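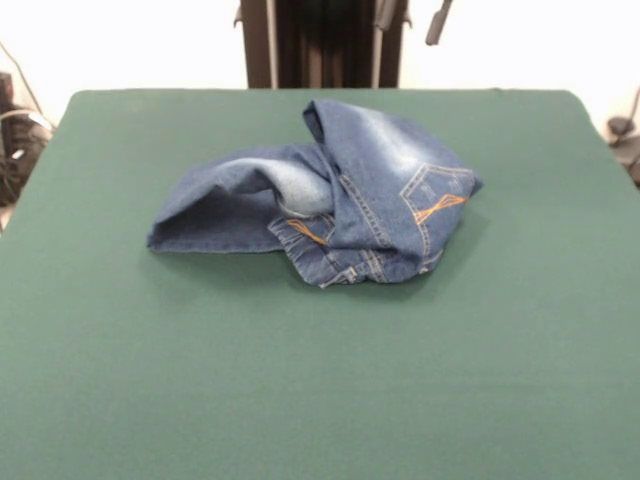

Jeans on the green felt.

Ticket: Stock sync keeps dropping items between Foveven and Tanda
Status: Open, then closed, then open again, now closed (I hope)
Logged by: Gleice Assunção
Opened: May 2023

Hi all, me again. I'm putting everything in one ticket this time because last time I had four going at once and poor Mägi support ended up replying to the wrong one twice.

So, the short version. I run Illora, a second-hand clothes shop, mostly denim and knitwear, and I sell in two places: the shop's own site (built on Foveven) and the Tanda marketplace. Mägi sits in the middle and is meant to keep the two in step. When something sells on one side it should vanish from the other. Simple enough! Except that Foveven says I have 3,711 items live and Tanda says 2,183, and those numbers were the same before the last Mägi update.

First things I tried, so you don't have to ask:

Logged out and back in. No change.
Pressed Force Sync. It spun for ages, said Complete with a green tick, and the Tanda number didn't budge.
Disconnected Tanda and reconnected it. This made me re-enter all my postage bands, which I'd forgotten it does (could that have a warning on it, please?), and still no change.
Different browser, different laptop. Same.

Then I went through the error export. It's a very long spreadsheet and most rows just say "Rejected: item invalid", with nothing about what's invalid. I sorted it by category to see if there was a pattern and couldn't find one. Jeans, cardigans, a few scarves, all mixed together. New listings and old ones too.

Update 1

Thanks for the quick reply. You asked whether the rejected items have anything odd in the title, like an emoji or an ampersand. Some do, most don't. I took the ampersand out of "Shirts & Blouses" anyway and nothing happened. I've put it back as it looked wrong without it.

You also asked about photo sizes. I always use the same settings, and the photos on the rejected items are no bigger than the ones that went through. I tried swapping the picture on one of them for a tiny one and it was rejected again, so I'm fairly sure we can forget about photos.

Update 2

Right, I think I've got something! I made a test listing from scratch, very plain, called "test jumper", one picture, one price. It went across to Tanda in under a minute. Then I copied a rejected listing word for word into a fresh one, and that went across too. So the words are fine, and it must be something hanging about in the old record that I can't see on the edit page.

I compared the two in the raw export (the one under Settings, Advanced, that long grey page) and the only difference is the size field. The old one has "W32 L30" with a gap at the end. The new one has no gap. I must have been typing a space after the size for years out of pure habit, and before the update Mägi seems to have trimmed it off without saying anything.

Update 3

Support have confirmed it. The update got stricter about the size field and any stray space at the end makes Tanda throw the whole item back. They're going to put the trimming back in but couldn't give me a date, possibly September, so I wasn't going to sit and wait for that with half my stock missing.

What I did instead, in case anyone else lands here with the same message:

Export the full stock list from Foveven as a spreadsheet.
Add a column next to Size and use the TRIM function on it.
Paste the results back over the Size column as values only. I pasted the formulas the first time and ended up with a shop full of error codes, so do watch that.
Import in batches of 300. Anything bigger timed out for me and left the batch half done.
Leave 30 minutes between batches, then press Force Sync once at the very end.

It took me most of an afternoon and a lot of tea.

Update 4

Reopened, sorry. The numbers match now, but a handful of things that sold on Tanda while the sync was broken had come back to life on Foveven, and somebody bought a cardigan I'd already posted to someone else. I've refunded her. If you follow my steps, go through your sold orders and mark those items as sold before you import, not after.

All matching again as of this morning, so I'm closing it. Please could the export say "size field has a space at the end" instead of "item invalid"? I've added that to the requests board as well, if anyone fancies giving it a vote.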